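Consumer Claims, Week 4 handout
Tipene Ellery
Sep 18, 2018

Reading: the Drumuvgate paint survey, pages 32 to 35.

The survey says people "prefer" calm colors for a bedroom wall. Prefer to what? Five hundred people were shown small chips on a white card and asked to pick one. I don't doubt they picked. I doubt it tells us much about walls.

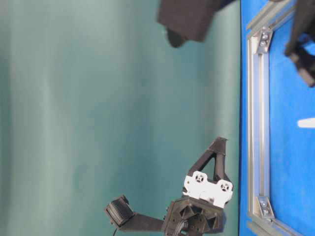

Color names are the first weak spot. The survey treats "green" and "blue" as separate boxes, and the whole result hangs on which box a shade lands in. Take the big teal-green backdrop with the plain, saturated blue running down its right side. Next to that blue, I'd call the teal green. Put it beside a lawn and I might say blue. Even within the one surface there are lighter and darker bands, so which part would you match to a chip?

Second, who paid? McKinnon sells paint. That doesn't make the numbers wrong - but look at which question got the headline and which went in the appendix.
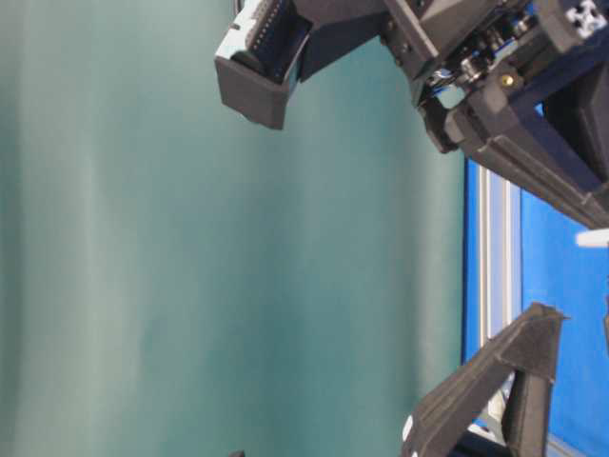
Third, the follow-up. Wosow wrote to all 2710 customers on its list in August and heard back from nearly 500. The report calls this "strong support." It never says what the rest thought, and people who like their new wall may be quicker to answer.

For next class: read the Clukus ad and mark every claim you couldn't check yourself. Bring the marked copy.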